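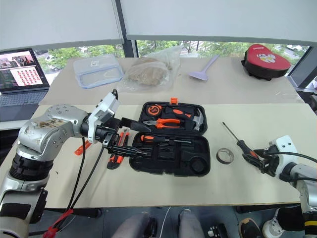

One of last year's group asked, halfway through this very session, why anybody would bother teaching two arms to pack a toolbox when a person can do it in a minute, and whether the marks wouldn't be better spent on something harder. It was a fair thing to ask, and I gave rather a poor answer at the time, so these notes are partly my second go at it!

Packing is harder than it looks. A screwdriver has to arrive at its slot pointing the right way, at the right height, and with the grip somewhere sensible along the handle. If the gripper closes near the end, the tool may swing as it travels (you'll remember the swinging pen from the first handout), and a few degrees of tilt at the handle become a good deal more at the tip of a long shaft. Add a second arm holding a tool of its own and you have two plans that must share one case without bumping elbows.

The method we're following is learning from demonstration, in the form used on the Cistudero project. A person guides the arms through the job, the joint positions and camera views are stored together, and a model is trained to predict the next short run of movements from what the cameras show. Dillow, our own version, predicts 16 steps at a time and carries out the first 9 before looking again. Do please try other values in the practical, as the lecture figures were chosen in a hurry in August and I'd love to see them beaten.

Now, the result. We trained on 483 demonstrations and then again on 1000, expecting the bigger set to win comfortably. It did better at picking up, but placing hardly changed, and we were puzzled by that for quite a while. My own feeling is that the extra demonstrations all began from much the same layout, so the model saw plenty more of what it already knew and very little of how to put a crooked grip right.

For next time, read the Navickas chapter on compounding error (skip the proofs if you're pressed) and jot down how you would vary the starting layouts. Bring a sketch, however rough, and we'll go through them together over the first half hour.

Brostham Robotics Short Course | Handout revised 2019-11-30 | Questions to the course office | Back to top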